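Supporters' trust wants to buy a second-hand scoreboard, how do we split the money?

Posted by terracedad_baran, July 22, 2018

Hi all, first time posting after reading this board for a couple of years. I help out with the supporters' group at Baran, which is a small soccer club you won't have heard of unless you've lost there on a wet night. We get 176 people through the gate on a good day and most of them know each other's dogs.

Our old scoreboard gave up in May. It was the kind with hooks and painted numbers, and the post rotted through. The club down the road in Zarerach is replacing their electronic one and has offered us the old one for $2,000, which includes the controller and the cable but not the legs. We have $1,000 in the group's account from raffles and the end of season quiz. So we're halfway there, and I've been asked to come up with a plan for the other half before the new season.

My trouble is this. A few people want to do a straight collection, bucket at the gate and a page online. Others want to sell the space round the edge of the board to local businesses, and we've already had Hivska (they do windows and doors out our way) saying they'd put in the whole missing amount if their name is the only one on it. And then there's a third lot who think the supporters shouldn't be paying for it at all and the club should.

I can see the sense in all of them, which makes me useless in a meeting. If a sponsor pays half, who owns the thing? If we collect for it and fall short, do we have to hand everything back? We've never asked people for money for one particular item before, it's always gone in the general pot, and I don't want to get this wrong with folks I stand next to every other week.

Also, does anyone know if these boards are a pain to move? Zarerach say two guys and a van. I have my doubts.

Any help welcome, even if it's just "don't".

leftback_larry

Get the sponsor. Easy money. We spent a whole winter shaking buckets for a new set of goal nets and I never want to see a bucket again. Let them have their name on it, no one reads it anyway, they're looking at the score.

Boards are heavy by the way. Get more than two guys.

Jaanus Kivi

I've been through nearly the same thing, only with a stand roof in place of a scoreboard, so let me give you the long version. Get a coffee.

First, who owns it. Sort this out before you take one dollar from anybody. With our roof we had the supporters' group pay, the club sign for it, and nothing on paper about whose it was. Three years later the club wanted to move grounds and there was a horrible row about whether the roof could be sold along with everything else. It got fixed in the end but two people I like a lot still don't speak. All we needed was one page saying the group owns it, the club has the use of it, the club pays for the electricity and repairs, and if the club ever folds or moves then the group gets it back. Both sides sign. Put a copy somewhere you'll find it again, and I don't mean the tea hut drawer.

Second, the sponsor. I wouldn't turn Hivska down, but I wouldn't give them what they're asking for either, not forever. "The only name on it" is fine for a fixed time. Offer them two seasons on their own and after that you can sell the space again, with them getting first choice. That's how we did it with Drirkix, who paid for the front edge of our roof, and they were perfectly happy. They'd assumed we would say two seasons! We were the ones who'd been worrying about it. Businesses do this all the time and they won't be hurt by a bit of back and forth. 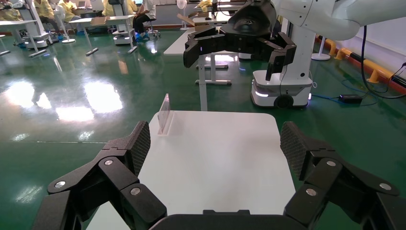

Please do get it in writing what happens if they change their name, or want the sign repainted halfway through, or stop trading. Ours changed their logo after a year and there was a long chat about who was paying the sign painter. (We did. I'm still a bit sore about it.)

Third, the collection. Even if the sponsor covers the whole gap I would still run a small one. You need legs for the thing, you need somebody to wire it in safely, and there will be a part missing, there always is. More than that, people like to feel it's theirs. We put up a list of everyone who gave, in no order and with no amounts next to the names, and I still see folks taking their grandkids over to find it. One lady gave $9 from a jar she kept for bus fares and she got the same size letters as everyone else. If you do one thing from this post, do that one.

About handing money back: say up front, on the bucket and on the page, what will happen if you fall short. We wrote "if we don't reach the total, your gift goes toward ground improvements unless you ask for it back by the end of the season." Not one person asked. But they'd been told, so there was nothing to grumble about. What you can't do is collect for a scoreboard and then quietly buy a lawnmower with it. People remember. I'd check your group's own rules as well, ours had a line about spending over a certain amount needing a vote and we nearly missed it.

As for the third lot, the ones who say the club should pay, they may be right, and I'd ask the club to put in something, even if it's only the cost of the concrete for the posts. It shuts down that argument pretty quickly when the club has its hand in its pocket too.

Last thing. Go and see the board working before you pay. All of it lit up, every number from zero to nine on both sides, and the clock running for a full half if they'll let you. We were once offered a PA system that sounded great for ten minutes. Ask if they still have the manual, and ask who they used for repairs.

terracedad_baran

This is brilliant, thank you both. I hadn't thought about the two seasons idea and I think it'll bring round most of the people who don't like the sponsor. I'm going over to Zarerach to look at the board with my brother-in-law, who knows his way round a fuse box, and I've asked them to leave the clock running for us.

Larry, point taken on the guys. I've got four so far and one of them has a bad back, so I'm still looking.

Jaanus, would you be willing to share the wording of that one page you mentioned? With your club's name taken out, of course. I'd rather start from something than stare at a blank sheet.

Jaanus Kivi

Sure, I'll dig it out and send you a message. It's not pretty and there's a spelling mistake in the second line that we all signed off on, so fix that before you use it.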